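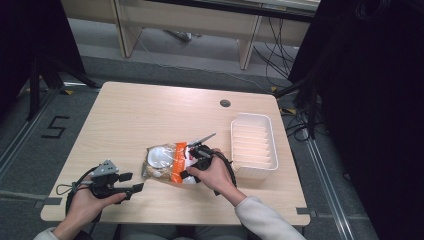 Ilse Baumgart asked last week whether a bag should go into its tray label up or label down, and I promised I'd put my answer in the notes. Label up, please! I like to read the thing without picking it up again.

Packing, session 4

Clear the table first, then put the tray on whichever side you find easier (I'm a right-hand person). Feel for anything hard in the bag, a lid say, and let that go in first.

For next time: bring one clear bag and read page 16.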